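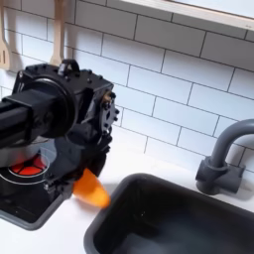 Section 4: Setting Up Your Grarkwood Play Kitchen

Before you start, lay out all the screws on a tray and send the child to another room. You will get 16 long screws and more short ones than you would like. Set aside 72 minutes. The box promises less, but the box was written by the sales department.

1. Stand the back panel upright with the printed arrow facing you. If there is no arrow, you are looking at the front.

2. Slide the side panels into the grooves until they click. A crack is a different sound. If you hear that one, stop and see Section 9.

3. Lower the countertop onto the pegs and press down along the edges.

Note: Do not glue the countertop. You will want to take it off again in step 5.

4. Fasten the countertop from underneath with the long screws, by hand. Leave each one half a turn loose until all of them are in.

5. Check that you fitted the shelf before the countertop. Most people go back to step 3 at this point.

6. Tighten everything and rock the unit gently. It should stay put.

CAUTION: The kitchen is not a step stool, whatever your child's position on the matter. Anchor it to the wall with the strap supplied.

CAUTION: Keep real water out of the sink – there is no drain, only a floor.

Cleaning
Wipe with a damp cloth. Raisins left under the shelf past July may need a butter knife.

Spare parts
Quote part number 437 for the strap and 200 for the pegs.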